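Ticket Plorkari nº 500 : les étiquettes de l'inventaire sortent décalées
Ouvert par : Jaanus Jankauskaitė
Statut : résolu

Bonjour à toute l'équipe ! Depuis la mise à jour de Culine, chaque planche d'étiquettes glisse d'une ligne vers le bas à partir de la page 2. Imprimante Kuusk, papier A4, 42 étiquettes par feuille. J'ai déjà vidé la file d'attente et réinstallé le pilote : même résultat. 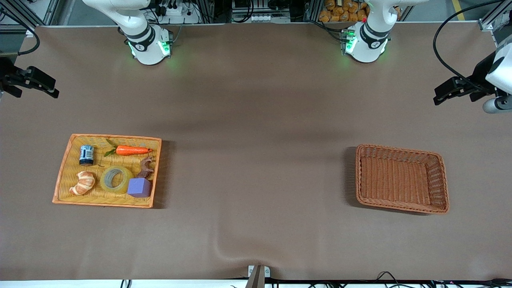
Le modèle d'étiquette vient d'un vieux fichier de 1998 que j'adore, avec ses marges en pouces ! J'ai refait l'essai sur une fiche toute bête, « panier en osier brun, vide », puis sur « plateau tressé jaune, six petits objets ». La première passe, la seconde déborde sur deux lignes et pousse tout le reste. Belle piste, non ?

Réponse du support : bien vu pour le retour à la ligne. Pouvez-vous fixer la hauteur de cellule dans Format > Planche et décocher « Ajuster au texte » ?

Jaanus : fait, et c'est superbe ! 70 fiches imprimées d'affilée, toutes bien calées, même les libellés à rallonge. J'ai aussi converti les marges en millimètres. Reste le logo Haria, un peu pâle, j'ouvrirai un autre ticket. Un grand merci !

Ticket fermé le 27 mars 2022.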